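Prarnent Mill House Refurbishment
Progress report to the Skuvolholm Fund, Phase 2
Prepared by Shirley Furnival, project manager

Period covered

This report covers work from the end of the roof contract through March. Phase 2 takes in the heating, the ground floor electrical work, the windows on the river side and the furnishing of the rented workrooms. The upper floor is not part of this grant and is mentioned only where work downstairs has affected it.

Status in brief

Heating is finished and signed off. Electrical work is finished on the ground floor except for the outside lighting. The windows are behind schedule. Furnishing is nearly done. We are within the approved budget and are asking for one change, described at the end.

Heating

The old oil boiler was taken out along with its tank. The contractor found that the return pipe under the corridor had been patched several times and recommended replacing the full run. We agreed, and 196 feet of pipe was replaced before the new floor went down. The extra cost came out of contingency and was reported to you when it was approved.

The new system has separate controls for the workrooms, the front hall and the kitchen. In the first weeks the hall was too warm and the two rooms at the north end were too cold. The contractor came back and rebalanced the radiators. Tenants at the north end say the rooms are now comfortable by 9 a.m. We still get complaints on windy mornings, and I expect those to continue until the windows are done.

Electrical work

The ground floor has been fully rewired. Each workroom has its own breaker, and the panel has been moved from the stairwell to the former coal store, where the inspector wanted it. The inspector passed the work on the second visit. The first visit turned up a missing label on the panel and a junction box behind the kitchen cabinets that could not be reached. Both were corrected within the week.

Outside lighting is on hold. The fixtures we chose need a bracket that does not fit the brick on the street side, and the supplier has not been able to say when a different bracket will be available. We have put temporary lights over both doors.

Windows

This is the part of the project that has given us the most trouble. The original plan was to repair all of the river side windows in place. Once the paint was off, the joiner found rot in most of the lower sills and in several of the frames. Those windows have to go to the shop, which takes longer and leaves us with boarded openings in the meantime.

The windows at the south end have been repaired, glazed and rehung. The middle section is at the joiner's shop now. The north end has not been started. We had planned to finish before the summer rentals begin, and I no longer think that is realistic. The joiner's current estimate is late summer. He has asked us to release the north end windows as soon as the middle section is back, and we will do that.

No tenant has had to move out of a room because of this work. Rents on the rooms with boarded windows have been reduced until the glass is back in.

Furnishing

The workrooms are rented with a table, shelving and a lockable cabinet. Shelving and cabinets were bought new from Xolalpa. One cabinet arrived with a bent door and was replaced without charge. For the tables we chose wood tops that can be sanded and oiled again when they get marked up, as we did not want to be buying replacements in five years.

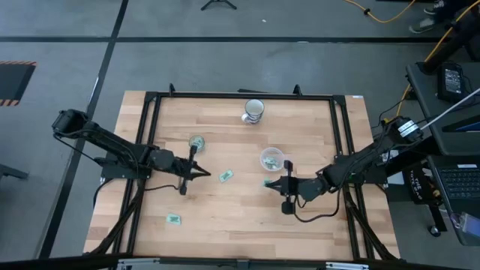 Butcher-block tabletop with a green paper slip on it.

The tops have held up well so far. Oil costs very little, and we have asked tenants not to use varnish or polish. A short care sheet now goes out with each lease. The kitchen counter is laminate, as specified, and was fitted in a day.

Chairs have not been ordered. The model in the original budget has been discontinued, and the closest match costs more. We are looking at used office chairs from a local dealer and will send you the quote.

Rentals

All of the ground floor workrooms are let, and we have a waiting list. The tenant mix is much the same as in the last report. The largest room is let by the month, and the others are on one-year leases. The front hall can be booked by the hour for meetings and classes. Hall bookings have been slower than we projected, mostly because the room was out of use for much of the winter.

We moved bookings and invoices to a system called Ela at the start of the year. It has cut down on double bookings. The deposit records did not transfer correctly and had to be entered by hand, and that work is now complete.

Budget

Spending on heating is 100 percent complete, including the added pipe. Electrical spending is complete apart from the outside lights. The window line is underspent at present, but this reflects the delay and should not be read as a saving. I expect it to be fully used.

Change requested

We ask to move $500 from the furnishing line to the window line to pay for heavier temporary boarding at the north end. The present boarding lets in rain when the wind is from the river. The total grant would not change. If you agree, a reply by email is enough for our records.

Next steps

The middle section windows should be back from the shop before the next report. We will settle the chair order and get a firm answer on the lighting brackets, or choose a different fixture. The ground floor corridor also needs a second coat of paint, and this will be done once the window frames are no longer being carried through it.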